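Home | Manuals | Care & Cleaning | Contact

Section 4: Getting Your Flaria Silicone Tools Ready for the Kitchen

Welcome, and thank you for bringing a Flaria set home! We know it's tempting to start baking right away (we would too), but a few quiet minutes at the sink will do your new tools a world of good.

1. Take off all the paper bands and stickers. If a little glue stays behind, rub it with a drop of cooking oil and wipe it away.
2. Wash every piece in warm, soapy water, going gently over the spot where head meets handle, and rinse well.
3. Soak the heads for 15 minutes in clean water with 2 spoonfuls of baking soda, then rinse again.
4. Dry with a soft towel and leave out overnight before putting them in a drawer.

CAUTION: Never rest a head on a lit burner or against a heating element.

Note: A spatula with a hole in its handle can hang from any small hook, and it dries nicely that way.

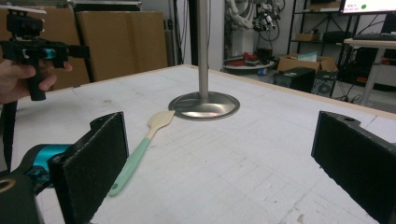 Vesna Mujić writes that mine still smelled of soap after the first wash, so I did the baking soda soak twice and left them by an open window, and by morning the smell was gone. Please do the same if yours need it!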